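About Gevar

Gevar rents and sells table coverings, poles, tubes and stands for fairs, school events and small shops. We work out of one building on Rovari Street, with the office in front, the work tables in the middle and the shelving at the back. The company has 29 employees, and most of them spend the day in the middle room.

Areeba Tanoli started the business with a van and a stack of tablecloths. Her first customers were vendors at the Bugti Market who needed something to cover folding tables and something to hang a sign from. They kept asking for both together, so she began renting them as a set. That set is still the largest part of what we do. Last year we filled 2,058 orders.

What we handle

Coverings come in cloth and in a glossy black that hangs to the floor. White cloth is the one people ask for most, and it is also the one that takes the most work, since every piece is washed, pressed and checked for marks between rentals. The black covering is wiped down and folded. Poles come in different thicknesses. Thick ones carry signs and shelves, and thin ones carry lighter things like price cards and string lights.
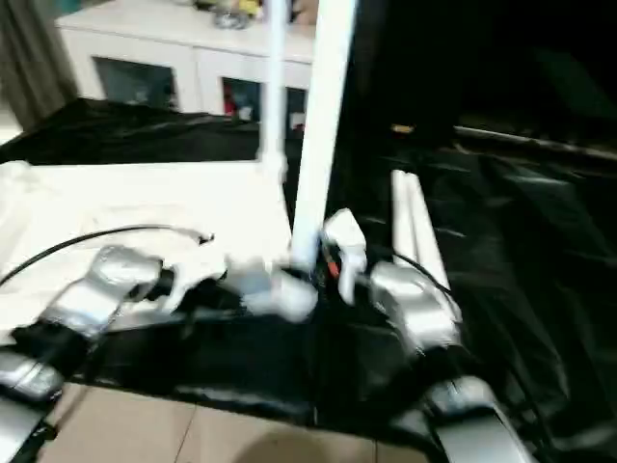 White poles and table coverings on a work table at Rovari Street.

Before a set goes out, we put it together on a table. A pole that looked fine on the shelf may lean once it is standing, and a cover that was marked as the right length may stop short of the floor. We would like to find that out ourselves. Parts that fail the check go to the repair bench with a tag, and the order gets a replacement from stock.

The Nistitier line

Eight years ago we started making some of our own parts. We sell them under the name Nistitier. There are three stands in the line: low, counter height and floor. All of them take the same poles, so a customer who begins with the low stand can move up later and keep what they have.

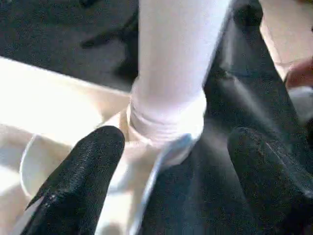
The line came out of repairs. We were replacing the same small parts over and over, and ordering them from outside took weeks. Areeba drew the first replacement on the back of a packing slip. It has been changed a few times, mostly after complaints from customers who set up alone and wanted fewer steps. Spare parts are sold singly, and the older ones are still in stock.

Working with us

Rentals can be picked up or delivered. For spring fairs, please get in touch early, as May fills up before any other month. Bring coverings back unfolded if they are damp. Poles should come back in the sleeve they left in.

Customers are welcome to stop by and see a set standing before they rent it. Ring the bell at the side door. The front office closes at 4:30 p.m., and the side door is answered until 6.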